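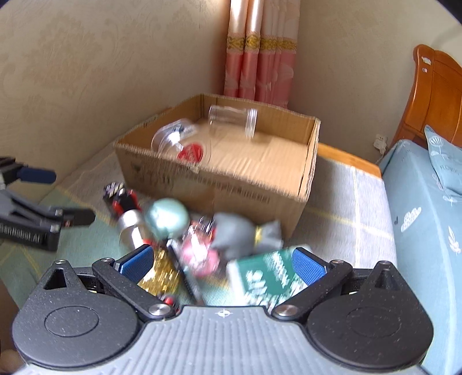

Kisska Hand-Held Demonstration Gripper, Pair

214 shares · 3 comments

The Kisska is a two-finger gripper you hold and work yourself. You carry out the job with it and the recording is used to teach a robot arm that carries the same fingers. It is sold in pairs, one for each hand, so that jobs such as clearing a heap of mixed household things into a cardboard box can be shown with both hands at once.

The finger pads are blue and textured, and sit at the ends of two black arms. The arms turn on screws that can be reached from the front with an ordinary driver. Spare pads come in bags of 40 and fit either hand. Change both pads on a gripper together, or it will close off centre.

Stamatico of Pirkness has made the Kisska since the first Ponce model was dropped. Ponce pads do not fit. Ponce recordings can still be read by the current software, but the finger opening has to be set again by hand for each file.

Working with it

Charge both grippers fully before the first session. Start each recording with the fingers open and clear of everything, and hold still until the tone sounds. Hard, round and soft things can all go in the same session. Tins and balls roll, so take them slowly. Glass jars are best gripped by the neck.

Berenice Rosales in our workshop recommends short sessions to begin with. People tend to speed up as they get used to the trigger, and fast swings give blurred pictures that are of little use for training.

Order details

Order code: 3106
Supplied as: one left, one right, charger, wrist straps, printed guide
Storage: 600 recordings per gripper before it needs emptying
Guarantee: 3 years, pads not included

Orders placed before April are sent with the older wrist strap. Questions about fitting the fingers to your own arm should go to Montserrat Cárdenas at the Pirkness office, with the make of the arm and a drawing of its mounting plate.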